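Repair stop on the Skosum bike tour?

annag_macleish
27/09/2024
Hi all! My sister and I are booked on the Skosum guided ride, 97 km over two days, and I'm wondering whether to rent through Mollden or bring our own bikes (mine is an old Hirano, heavy but I love her).

rgourlay
Welcome, Annag! Rent, I'd say. Mollden's bikes are well kept, and you skip the airline box, such a nuisance.
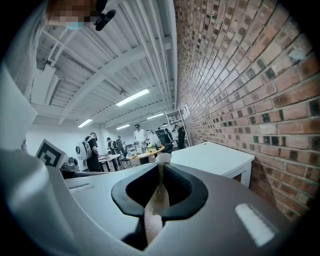
White cylindrical piece, close up

pedalpusher_jo
I have to disagree with Rory, sorry! Their saddles did me in, and the climb is 1,000 m. Bring your own if you can, or at least your own saddle.

rgourlay
Fair enough, Jo, saddles are personal. They'll swap yours if you ask at pickup, though, they did it for my wife.

annag_macleish
Oh, that's so helpful, thank you both! I may rent and pack my Zaker saddle.

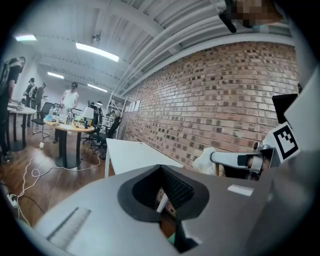
White cloth and brick

pedalpusher_jo
Good plan! Bring the seatpost clamp too, and have a lovely ride.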